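Unau microfibre towels, pack of 25

I bought these in June to replace a pile of old cotton dusters that had gone thin. They come from Ditness, in one colour, a bright blue, and the pack is held together with a paper band. I paid the full price and have been using them ever since for windows, worktops and drying up after washing the car.

The cloth is thicker than I expected. It has a looped texture on both sides, so it picks up crumbs as well as water, and it folds and hangs well over a rail. The hems are stitched all the way round. On two of mine the stitching has started to lift at a corner, and I have trimmed the thread.

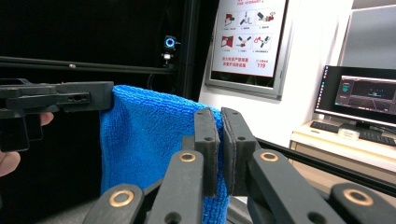
Do they leave fluff on glass?

For the first two washes they do, a little. After that mine left none on windows or mirrors, provided I kept them out of the same load as the bath towels.

Washing is simple enough. I do them at 40 with no softener and hang them up to dry. The label says up to 50 washes. My most-used ones must be close to that and have gone a bit flat, but they still soak up a spill in one go. The colour ran slightly the first time, so keep them away from anything white.

I have also tried the Reuter ones, which are softer and cost more. They are better on paintwork. For the kitchen I prefer the Unau, as the rougher loops shift dried-on marks with less rubbing.

I would buy them again, though a smaller pack would suit most homes.

Related items
Reuter soft drying cloth, single
Nalthorpe window squeegee
Unau microfibre towels, grey
Ditness wall rail with hooks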